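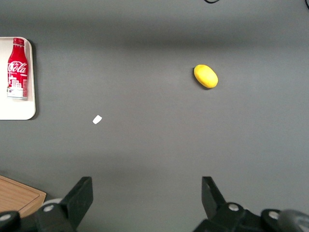

Drilosstead Seed Library – where we've got to since February

Hi all,

You asked for something readable this time instead of the spreadsheet with paragraphs stuck to it, so I've just written this the way I'd tell it to you over coffee. The spreadsheet is still attached for anyone who wants it (the second tab is the one that matters, please ignore the first, I keep meaning to delete it).

Quick reminder of what you're paying for. The Brakier grant covers one growing year of the seed library: seed stock, envelopes, the used fridge, the germination supplies and my two days a week. The idea is that people in Drilosstead borrow seeds in spring, grow them, let a few plants go all the way, and bring some seed back in the fall.

Seeds out

We've sent out 3,916 envelopes so far, and our target for the whole year was 3,000, so I'm pretty happy! Beans and tomatoes went first, as they always do. Lettuce was slower than I expected until I moved it to the front of the drawers, and then it was gone in a couple of weeks. I'd like to claim that as strategy. I was making room for squash.

Flowers are the thing I got wrong. I bought hardly any, thinking people would come for food, and I was asked for zinnias and sweet peas every single session from March on. Next year a good third of the order should be flowers, and I've put that in the draft budget.

Of the envelopes that went out, 1,416 were picked up at the Clilach branch, which only opened its cabinet in April. Clilach people take more herbs than we do in town and far fewer squash, and I think that's about yard size more than anything. A lot of folks out there are growing on balconies and back steps. I've started packing a short "pots only" set for them – basil, radish, a dwarf bean, a cut-and-come-again lettuce – and those don't last long in the cabinet.

Seeds back

This is the harder half and I don't want to dress it up. We hoped for 400 returned packets by the end of the season and we're at almost 400 now, with the late beans and most of the flowers still on the plants, so we'll get there. What worries me is the quality. Plenty of people are bringing in squash seed saved from plants that grew right beside other squash, and goodness knows what that will turn into. It's perfectly fun to grow in your own yard, but I can't hand it to a neighbor with "acorn" written on the front.

So I've changed two things. The returns slip now asks what else was growing nearby (one line, easy to skip, most people fill it in). And anything that crosses easily goes in a "lucky dip" drawer with a plain label saying so. The drawer is very popular with kids. I didn't plan that but I'll take it.

Dampness was the other problem. Some early returns came in straight from the garden, sealed in plastic bags, and a few had gone moldy before I opened them. We now give out paper envelopes with every loan and I've quit being polite about plastic.

Germination tests

I run a paper towel test on every returned batch that's big enough to spare ten seeds. Beans and peas have been excellent. Tomatoes are good too, even the ones somebody obviously scraped off a cutting board. Onions are poor, and parsnips were so bad that I've stopped accepting them – the seed just doesn't keep, and it isn't fair to let someone wait a month over a bare row.

I had been doing all of this on the windowsill, which was fine until the hot spell, when the towels dried out over a weekend and I lost a whole set. The tests now live in the back hallway. It's dull and cool and has worked every time.

The workshops

We promised you six and have run five. Tomato fermenting was packed (and smelled exactly as you'd think). The bean one was small but lovely, with everyone shelling and talking for most of the afternoon. The evening session in Ha was the weak one. I set it for 7 p.m., which turned out to be right on top of the school concert, and four people came. I'd like to try Ha again in late fall on a Saturday-type daytime slot and count that as number six, if you're okay with the switch.

Money

We're a little under on envelopes and a little over on the fridge, because the first one died in May and the repair would have cost more than a replacement. I moved money across from the printing line to cover it. That's inside the amount I'm allowed to shift without asking, but I'd sooner you heard it from me. Printing is fine, by the way. The handouts are down to a single sheet now and people seem to read it.

What I'd like from you

A yes or no on the Ha workshop whenever you get a minute. I'd also love to talk about whether the Clilach cabinet can have its own small budget next year. At the moment I drive refills over in my own car and guess what they need, and I often guess wrong – they've got more kale than anyone could want and no dill at all.

Last thing, the fall swap. It's on, the hall is booked, and you're all very welcome. Bring an envelope of something if you grow, and a bag if you don't, because there will be spare garlic. I'll send the final returns figures once the beans are in and shelled.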